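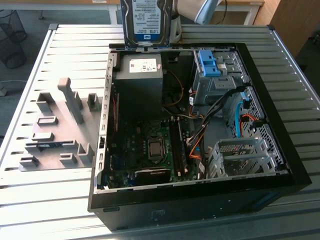
Old 1 TB disk from a desktop: can I trust it for the family photos?

Natanael Bittencourt
25 July 2019

Hello all. I have an older desktop PC with one hard disk of 1 TB. My mother gave me her photos to keep, 2,193 files, and I want to put them on this disk and take it out of the PC, to store it in a drawer. I checked it with a free program and it shows 744 days of power-on time, no bad sectors. Is this disk still good for such a use? How long can it stay without power?

Marlene Moura

744 days is not so much for a desktop disk, mine has more and works every day. But the hours alone don't tell you when it will fail. Please keep two copies in two different houses. I keep one at home and one with my sister in Wedcombe, and each November we connect both disks and open a few folders. If you store it in a drawer, use an antistatic bag and write the date on a paper label. Don't stick the label over the small breathing hole, if your disk has one.

After copying, compare the files with checksums. It took me one evening for nearly 3,000 photos.

Arlindo Seixas

Just buy a new one, they are cheap

Adalberto Rangel

I agree with Marlene about the two copies. I would also print the best ones. My cousin lost 391 pictures of his wedding when a disk fell from the shelf, and only the album was left.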